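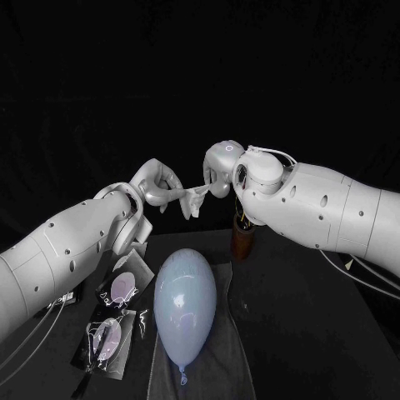 # Recording two-handed examples with soft, stretchy things

Welcome back, and do put the kettle on, as this page has grown rather longer than I meant it to! It covers the part of the Koretari project that people write to me about most often, namely how we gather examples of two robot hands working together on something that won't keep its shape. A block is a block wherever you put it down. A bit of thin film is a different shape every time you look at it, and a learning system needs to meet a good many of those shapes before it does anything sensible by itself.

I'm assuming your arms already move when you ask them to, and that somebody can steer both hands at once. If you're still at the stage of lining up the two arms, do that first and come back later. I'll wait.

## What to have ready

- A table with a dark, dull top, and a plain dark curtain behind it
- A cloth to lay down the middle, so that a round thing has somewhere soft to sit
- An inflated balloon, tied off, plus a spare or two
- Clear plastic bags and other thin, crumply material for the hands to hold
- Your recording program (we use Teltel, but anything that saves the pictures and the joint positions against the same clock will do)
- A notebook. A paper one!

Blow the balloon up a little less than you would for a party. A very tight one skids away the moment a fingertip brushes it, and you'll spend your afternoon fetching it from under the radiator.

## Write the task down first

Before anybody touches the controls, write one sentence saying what the hands are to do and where the example ends. Ours for the first set was "Take the soft piece in both hands, draw it out between them, and stop." It took Remigiusz Głowacki and me most of a morning to agree on that last word. He wanted to include letting go. I thought letting go was a separate skill and ought to have its own set, and in the end we recorded it separately, so I suppose I won, although he still brings it up.

Keep the sentence where the person steering can see it. If you change the wording halfway through, start a new folder. Please don't mix the two, however alike they look to you on the day.

## Recording a session

1. Bring both arms to the starting pose and let them settle.
2. Lay the cloth flat and set the balloon on it lengthways.
3. Start the recording, and count to two in your head before moving.
4. Close the first hand on the material. A pinch between thumb and fingertips is easier to repeat than a fistful.
5. Bring the second hand in to meet it, slowly, and take hold of the free end.
6. Draw the hands apart until you feel you've shown what you wanted to show, and then hold still for a moment.
7. Stop the recording before you relax your own hands.

We allow 30 seconds for each example. If an attempt needs longer, it usually means the operator has got into a muddle and is thinking hard, and all that thinking goes into the recording as little twitches and pauses. Save it under "slow" and have another go.
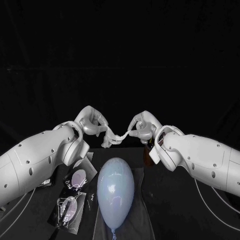 *A pale strip held between the two hands, with the balloon on its cloth underneath.*

Step seven sounds fussy, I know, but I've lost whole evenings to it. When you let your own hands drop before the recording has stopped, the robot's hands follow, and every example then ends with a strange little shrug. We had a trained model that did the shrug beautifully and not much else.

## Vary things on purpose

Left to ourselves we all fall into a rhythm, and after lunch every attempt looks like the one before it. So plan your changes and write them in the notebook before you begin. We go in blocks of 12 and alter one thing at the start of each block, such as which hand closes first, how high the hands meet, or how crumpled the material is to begin with. The balloon can be nudged up or down the cloth as well.

Leave the lights alone during a block. If a cloud comes over and you have a window behind you, pull the blind and carry on with the lamps, and make a note of where you changed over.

It's also well worth recording some attempts where the hands simply come together with very little between them. They feel like a waste of time when you're doing them, but the meeting of the fingertips is where most of our early models went wrong. They would either stop short or press on as if the other hand weren't there.

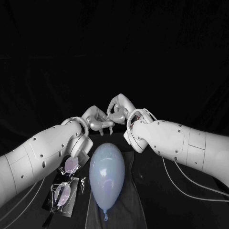 Lise Cloutier wrote in after the first version of this page to say that she would go further and record the approach by itself, a whole set of it, before any stretching at all. Her hands had kept missing each other by a finger's width, and she found that adding more full examples did very little for it, while a set of short approaches made the difference within a day.

I've since tried it her way and I'm quite converted. If you can spare the time, make the approach your first folder and the full task your second.

## Moving on to the bag

Once the open version is going nicely, put the balloon inside a clear bag and start again. The bag catches the light and its folds shift with every touch, so please don't expect your earlier examples to carry you very far. Treat it as a new task with a new sentence. Ours was "Hold the neck of the bag in the left hand and bring the right hand to it."

Gather the neck of the bag loosely yourself before the first attempt, so that there's something for the fingers to close on. Later on you can leave it flatter and make life harder.

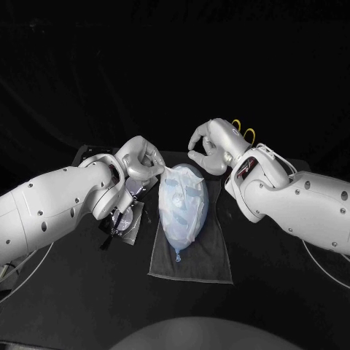 *Left hand closed on the gathered neck of the bag, right hand open and close by.*

## Sorting what you've got

Watch everything back the same day, while you still remember what you were trying to do. We ended up with 389 recordings for the open task and kept 200 of them for the first round of training. That may sound harsh! The rest went into folders marked "slow", "dropped" and "odd", and the dropped ones have been useful to us since, when we wanted to teach the hands to have a second try.

Have a second person look through the keepers as well. Si-woo Hwang does ours, usually on a Sunday with the sound of the football in the background, and the two of us disagree more often than you'd think. Where we can't settle it, the recording goes into "odd" and we move on to the next.

If you get stuck on the folder names or the clock settings in Teltel, the setup page has both, with the January changes marked in the margin.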